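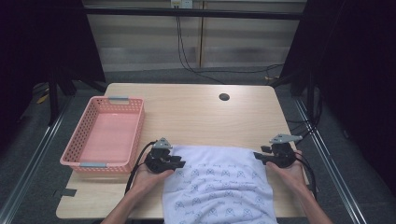 Writing two books at once — notes for the library talk

Slide 1. Hello, and thanks for having me! Say who I am, mention the books on the side table, check they can hear me at the back.

Slide 2. Why two? Well, I never meant to. I was 19 chapters into The Vimberg Inheritance (stately home, bad weather, a duke with secrets) when the shifter story turned up and wouldn't leave me alone. I tried to be good and ignore it. I lasted until March.

Slide 3. The mess I made. Read out the bit where my bear shifter suddenly bows and asks for a dance card. Wait for the laugh. My editor at Broler Press left one word in the margin, and the word was "Bears?"

Slide 4. What I do now. Mornings are for the duke, and after lunch I'm in the woods with the Zarkadis pack. I keep separate notebooks and separate playlists, and I go for a walk in between, even if it's only to the postbox and back. If I skip the walk, they all start talking like each other again.

Slide 5. Pen names. I get asked about this a lot. My historicals go out as L. Marchetti and the paranormals have my own name on them. Some readers like both, but plenty don't, and I'd hate anyone to pick up a quiet courtship and get fangs on page one (or the other way round, I've had that email too). DON'T go off on the newsletter story here, it takes ages.

Slide 6. Word counts. I write down every day's total, good or bad. Best day last winter was 746 words, which I know sounds tiny if you're one of those people who do thousands before breakfast. Both books still got finished.

Slide 7. Reading. Opening of the pack book, stop at "she locked the door anyway". Drink some water first — I always forget.

Slide 8. Questions. If it goes quiet, ask who's writing something themselves and what they're stuck on. Signing at the side table afterwards, and bookmarks are free, so please take them!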